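Last updated: 2024-03-12

Watholm opens fake account reporting tool to the public

Watholm has released Zunent, a free tool that lets people report networks of fake social media accounts in one batch. Until now it was open only to a test group that joined in November.

Testers sent in 1,990 accounts, most of them posting the same political messages within minutes of each other - often under stolen profile photos.

"People were keeping their own spreadsheets and had nowhere to send them," said Ekow Sulemana, who leads the project.

Each batch is read by two reviewers before it goes to the platform concerned. Zunent works in eight languages.
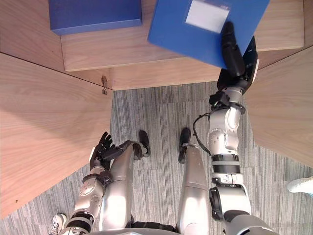

Does a person need an account to send a report?
An email address is enough, and it is deleted after 54 days.

Press contact: Settimio Cirillo, Watholm

Sign up for our newsletter. You can unsubscribe at any time.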